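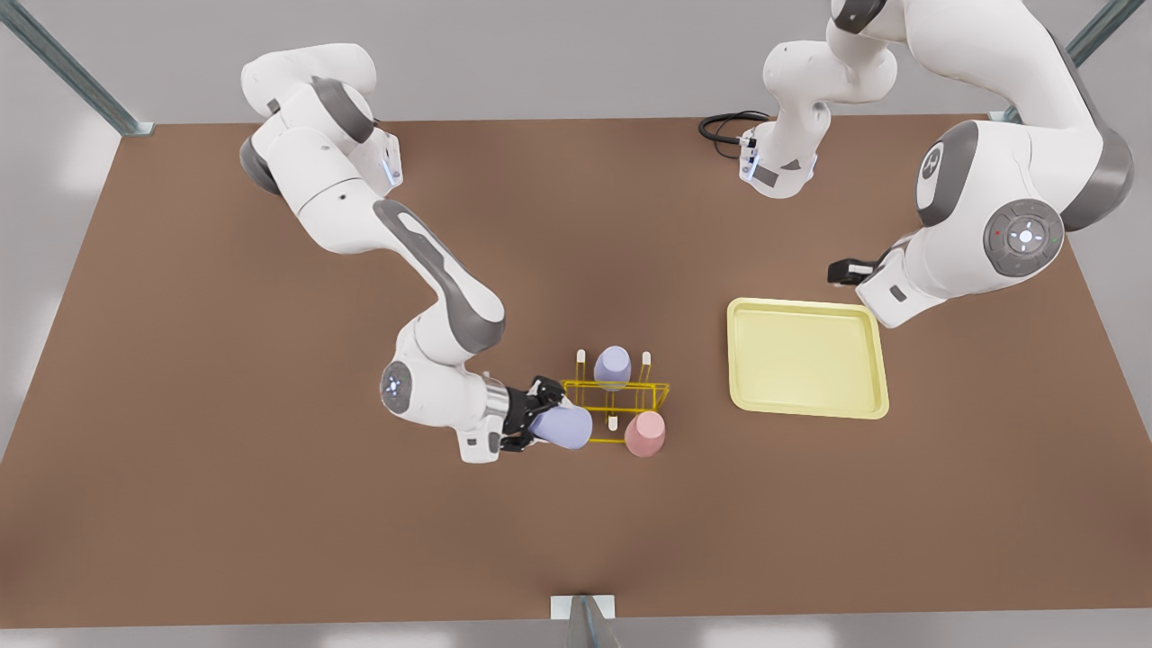 Gastunlow is a board game about being famous, made by Kollmont, who until now have mostly put out quiz books and a calendar of small dogs in sunglasses. You play the manager of a celebrity who doesn't exist, and you try to get that celebrity photographed, engaged, un-engaged, forgiven and into a perfume deal before everybody else's celebrity gets there. The box says it fits on a coffee table. It does not fit on a coffee table. What you want is the kind of big brown tabletop shown at the top of this page, flat and going on almost from one side to the other, because the board unfolds into a red carpet and the carpet keeps unfolding well after you think it has finished. We played our first round with the last stretch of it drooping over the edge, and my pop star spent most of her comeback in the dip.

Gastunlow review – posted 05/11/2023
4 min read

I should say up front that I am the target audience. I read the gossip pages before the news. I know which imaginary couples in which soap are only together for the contract, and I have strong feelings about award show seating. So when a friend handed me this for my birthday with the words "it's either you or the recycling," I cleared an evening.

What you get for your $30 is the endless carpet, 300 cards, a pad of score sheets, six plastic celebrities and a cardboard limousine you have to fold yourself. The limousine took me longer than the rules did. One of the doors still doesn't sit right, which gives it the look of a car somebody has recently been thrown out of, and I have decided to leave it that way.

The celebrities are the best part. They come as types: the pop star, the action hero, the reality show villain, the former child actor, the chef, and one labeled only "Heir." Each has a strength and a weakness printed on the base in letters so tiny that we had to pass around a pair of reading glasses. The chef can't be hurt by scandals that involve food. The villain earns points every time she is disliked, and this makes her so much stronger than anyone else that we now roll dice to see who gets her. The Heir does nothing at all and finishes second every game.

On your turn you draw a card, and the cards are where the money went. They're written like real gossip headlines, with the same breathless spelling and the same total lack of news. "Seen leaving a gym." "Seen near a different gym." "Wears hat, sparks questions." Play one on yourself and you get a bump in fame. Play one on somebody else and you can turn it into a rumor, and then they have to spend a turn at the Publicist square making it go away or a bigger turn at the Talk Show square crying about it. Crying is worth more. I felt quite bad about how quickly I worked that out.

You win by being first to 3,000 fame, and that's my main complaint. It's too many. The first half hour flies by, everybody's feuding, somebody has married the chef. Then you all arrive in the middle two thousands together and the rumors start knocking people back as fast as the hats can push them forward. Our second game ended when the oldest player announced that her action hero was retiring to a ranch and went to get her coat. I've since read through the rule book again looking for a short version. There isn't one, but there is half a page on how to store the limousine.

The rule book says it plays with 2 to six people. I tried it with two. Please don't. With two managers there's only one person to start a rumor about, and after a while it stops feeling like show business and starts feeling like a divorce. Four is good. Five is better, mostly for the Wedding card, where everyone who isn't getting married has to say whether they were invited.

There's a small expansion called Hamel, named after the made-up resort town where all the celebrities go to be photographed not wanting to be photographed. It adds a beach, a yacht and a stack of sunburn tokens. I borrowed it in April from the same friend who gave me the game, so clearly she had bought more of it than she was letting on. The yacht is fun. The sunburn tokens are the same pink as the fame tokens, and we lost a good while to an argument over whether the former child actor was wildly popular or just needed aloe.

If you're choosing between this and Gillmont, the other famous-people game that everyone seems to own, Gillmont is shorter and tidier and has a proper box insert. It's also a trivia game, so the person who knows the most wins, and at my house that person is me, and I've been asked to stop bringing it. Gastunlow rewards spite and timing – a fairer contest.

A few small things. The score pad runs out sooner than you'd like. The pop star's microphone snapped off in week one and she now appears to be hailing a cab. The cards are nice and thick, and survived a spilled soda with only the "Mystery Rash" one left wavy.

I'd buy it again, on sale, and I'd play to 2,000 from the start. Measure your table first. Mine has an extra leaf that hadn't been out of the closet since we moved in, and it now lives in the dining room for the sake of the carpet.

Search reviews Type and press enter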